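Floating shelf sag and pull-out, hollow core shelf on metal stud wall

Home Workshop Forum > Walls, Shelving and Fasteners

dlammert
Posts: 183

I have a wall shelf, white, the usual hollow type (honeycomb filler, thin skins, solid strip along the back edge). It slides over a steel bracket with two rods. The wall is half-inch drywall on 25 gauge steel studs, 24 inches on center. One bracket screw lands in a stud. The others are in plastic expansion anchors that came in the box.

The front edge has dropped by 5 mm since October. The shelf is 10 inches deep and carries a display and a few light things. I took it down and the bracket has not bent. The drywall paper is crushed in a line under the bottom edge of the bracket plate, and the upper anchors have crept out a little.

Questions. Is this an anchor problem or a wall problem? And is it worth opening the wall to put in blocking, or do toggles solve it?

kerfline
Anchor problem. Plastic expansion anchors in drywall are fine in shear and poor in sustained tension. A shelf puts the top row in tension all day. Swap for strap toggles with a metal channel and move on.

n_ostrava
I would look at the lever arm before buying anything. Load sitting at 9 inches from the wall, bracket plate 2 inches tall. The pull on the top screws is the load times 9 divided by the distance from the screw row to the bottom of the plate. With a plate that short you are multiplying by more than four. A display on a stand that weighs very little on a kitchen scale is a real pull on the top row.

Taller plate, less pull. It's the cheapest fix there is and the one the shelf makers avoid, as the plate would show below the shelf.

kerfline
Sure, but he has the shelf he has. The plate has to fit inside a 2 inch thick shelf.

n_ostrava
He could use a different shelf.

dlammert
I would like to keep the shelf. The plate is already at the maximum for the cavity. Screw row is 1-1/2 inches above the bottom edge of the plate.

Nkechi Nwosu
Two separate things are going on and they need separate fixes.

1. Top anchors in tension. Toggles fix this, mostly.

2. Bottom edge of the plate in compression against drywall paper. Toggles do nothing for this. Gypsum crushes locally under a narrow steel edge, the plate rotates, the shelf drops at the front, and the toggles stay exactly where they were. You described a crushed line. That is item 2.

I have taken down a fair number of these in offices with steel stud partitions. The crushed line is there nearly every time, and people replace the anchors, hang the shelf again on the same dent, and get the same sag.

The fix for item 2 is a bearing strip. Use flat steel or aluminum bar, 1/8 inch thick, the full length of the bracket and slightly taller than the crushed zone. Fill the dent first with setting compound (not premixed, it stays soft), sand flat, then put the bar between the plate and the wall. If the shelf cavity won't take the extra thickness at the back, the shelf stands off the wall by that much and you caulk it.

kerfline
An 1/8 inch bar the same height as the plate changes nothing. The pivot is still the bottom edge.

Nkechi Nwosu
The pivot is in the same place if the bar stops flush with the plate. If it carries on sideways past the ends of the plate, the same force goes into a longer line of drywall. Force per inch goes down. I agree the lever arm doesn't change.

kerfline
OK, lengthwise I accept. I still say the toggles do most of the work.

tabor_mills
Did anyone ask about the rods? On the Ravar bracket the rods are threaded into the plate with a jam nut. On the older Umlow ones they are welded. If the jam nut has backed off you get droop at the front with no wall movement at all. Put a square against plate and rod with the bracket off the wall.

dlammert
It is a Ravar. Checked with a square. One rod is true, the other is low by 2 mm at the tip. Jam nut turned by hand, so that is part of it.

tabor_mills
Medium strength thread locker, not the permanent kind. Set the rod a hair above square so it comes level under load.

n_ostrava
A hair being what? Over 9 inches of rod, 1 mm at the tip is plenty. Go much more than that and the shelf binds going on.

Also check the fit of the rod in the shelf hole. If it is sloppy, wrap the rod with foil tape near the wall on top and near the tip on the bottom. Masking tape compresses.

gruber.j
Going against the thread here. Open the wall. With 25 gauge studs the stud itself twists when you hang a moment on one flange. Toggles into board are only as good as the board, and the board is screwed to studs that flex. Cut a strip, put in 3/4 plywood blocking between studs, screw it through the stud webs from the side with short metal clips, patch, paint. One afternoon plus drying time. Then plain wood screws hold anything you like.

kerfline
For one shelf with a display on it? That is a lot of dust.

gruber.j
It is the only version I have never had to redo.

Nkechi Nwosu
Blocking is the better construction. I would do it if the wall was open or if the load was books. For a light load I would do strip, toggles and thread locker, then measure the front edge height from the floor and write it on the wall behind the shelf. If the number moves, open the wall.

One note on toggles near a steel stud: keep the hole at least 2 inches off the web or the channel will not turn flat behind the board. And don't mix one rigid fastener in the stud with softer ones beside it without a stiff plate. The stud screw picks up the load first and can strip the thin steel.

dlammert
Going with the strip and toggles. The existing stud screw gets replaced with a toggle through the flange (1/2 inch hole, step bit).

Setting compound is in and sanded. Bar is cut from Gileo flat stock, 1/8 by 1-1/2. I'll measure the front corner once the load has been back on for a month.

n_ostrava
Deburr the top edge of the bar. It will cut the skin of the shelf when you slide it on.

dlammert
Done, filed both edges.

tabor_mills
Which Gileo stock, the mill finish or the anodized? The mill finish leaves gray marks on white paint.

dlammert
Mill finish. It sits behind the shelf, but I put clear tape over the exposed ends.

dlammert
August 31, 2021 update. Everything back up and loaded. Both rods set 1 mm high at the tip, blue thread locker on the nuts. Level front to back on a 9 inch torpedo level.
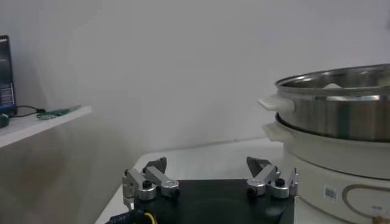 Starting height at the front corner is written in pencil on the wall behind the shelf, as suggested. I still have the cut list for the plywood blocking in case gruber.j is right, and the leftover bar is long enough for a second bracket.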